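**Groen Shared Workshop forum > Builds > Arm on the white table: is it any good yet?**

### ratchet_and_pawl
*21/07/2023*

Right, I said in December that I'd believe in this build when I saw it put something in a basket. I'm told it now does. I've been down twice and both times it was "just being recalibrated", so forgive me if I ask for details before the Fliltevex arm gets another penny out of the shared pot. What is it picking up, how often does it miss, and who is standing next to it when it works?

### halfmoonbolt

Fair enough, though you did turn up at teatime both times.

It's the Fliltevex arm with the Pilleo fingers, the skeletal ones with the long cutout. Job is: pick up the pink piece, bring it over the wicker basket, let go. Then the reverse, out of the basket and on to the table. The wrist camera is on the gripper so you see what it sees.

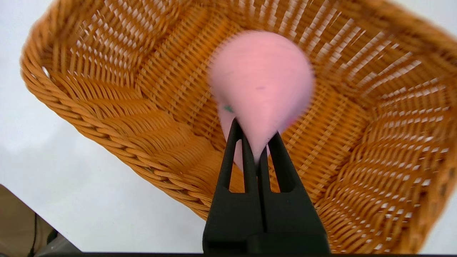

*Photo: halfmoonbolt, wrist camera*

The grip is right on the narrow end, which I know somebody will moan about. The piece is wider at the top and the fingers only get a decent hold lower down. I've tried going for the fat end and it squirts out like a bar of soap.

Over the last week I did 100 tries and wrote all of them in the book by the door. I'd call it usable.

### ratchet_and_pawl

"Usable" isn't a number. How many of the hundred?

Also, holding something by the tip over a basket is the easy half. Gravity does the rest. My nan's colander could do the drop.

### halfmoonbolt

The book has it, go and look. I'm not typing out a hundred ticks and crosses on my phone.

The drop half is easy, yes. The bit I've spent my evenings on is the basket. It has a thick braided rim and the Lakach software hasn't a clue where that rim is. It plans as if the basket were a flat picture on the table. So the fingers come in low, and either they clear the rim or they give it a shove.
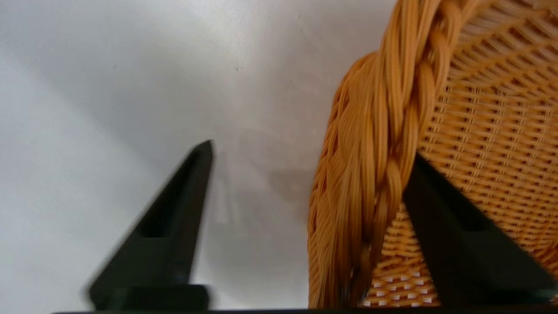 What I've done for now is add a safe height, so it lifts before it goes sideways. Slow, but I've not had the basket on the floor since. I also tried having it take hold of the rim to shift the basket over, and I'm in two minds about that. The weave has some give in it and the fingers have some give in them, and between the two I can't tell from the motor readings whether it has hold of anything.

### solder_goblin

Just swap the basket for a plastic tub? Smooth sides, stiff, no holes. You've picked the most awkward container in the building.

### halfmoonbolt

It was what we had. And I'd like it to cope with something awkward. If it only works with a tub I'll have built a very dear tub filler.

### solder_goblin

That's what it is now, with a worse tub. I don't mean that nastily. Get it reliable with something simple, then bring the wicker back. You're chasing the rim, the camera and the fingers all at once, and when it goes wrong you've no idea which of them did it.

### pennywasher

I disagree with goblin. The holes are useful. Light comes through the weave and mucks up the wrist camera, and you want to find that out in July and not at the open day. A tub would hide it.

My worry is the wrist camera full stop. Half of what comes off it is smeared when the arm moves. Are you making decisions on those frames?

### halfmoonbolt

Sort of. It takes a look, moves, stops, takes another look. The moving ones get saved but shouldn't be used. I say shouldn't. I haven't checked how Lakach picks them, and the manual is 4 pages of very little.

For the wide view I have the head camera as well. I do trust that one more. 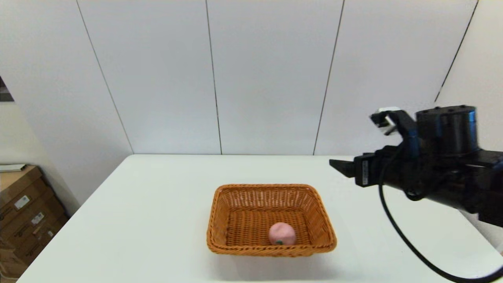
### ratchet_and_pawl, again

So the pink thing is in the basket and the arm is next to it. Lovely. Did the arm put it there, or did you?

I'm being a pain on purpose. A picture of a fruit in a basket tells me there's a fruit in a basket. I could have done that with my hand and been home for the cricket. If we're going to tell people at the open day that it works, I want:

- one go from start to finish, on video, no cuts
- the piece starting in a different place each time
- six goes in a row with nobody touching the basket in between

Six isn't many. If it can't manage six I don't think it should have the good table.

### halfmoonbolt

The arm put it there. But I can't prove it from a still and I'm not going to pretend I can.

Video is fine. Different starting places is fine as long as they're within reach. The "nobody touching the basket" one is where I'd lose, if I'm straight with you. I nudge it back to the middle after most goes.

### pennywasher

Then that's your real result, isn't it. Write the nudges down as well. A go where you had to straighten the basket afterwards is at best half a tick.

### solder_goblin

Could you clamp it? Or blu-tack. Something under the four corners.

### halfmoonbolt

Tried tack, it doesn't like the weave. A clamp means another thing for the arm to hit. What I might do is have it look again with the head camera before each go, arm parked well to the side, and work out afresh where the basket is. View would be like this:
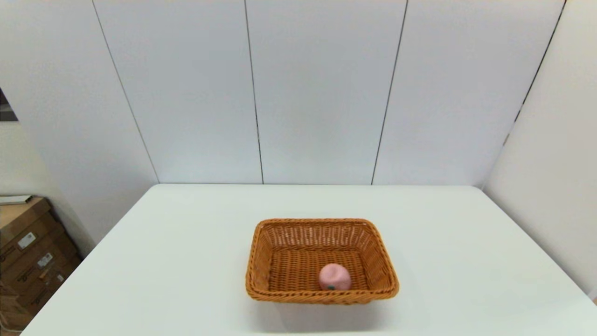 *Head camera, arm out of view. Basket towards the front of the table.*

The rim shows up nicely against the white, so finding the outline ought to be doable. The far rim looks narrower from that angle and I'll need to correct for it. Give me 3 evenings.

### ratchet_and_pawl

You said three evenings about the cable as well.

But all right. Do the looking-again thing, put the nudges in the book, and I'll come down and stand there with my arms folded. Before teatime. If it does the six I'll drop my objection to the money for spare fingers. If it doesn't, goblin gets to bring a tub.

### solder_goblin

I've already got the tub in the car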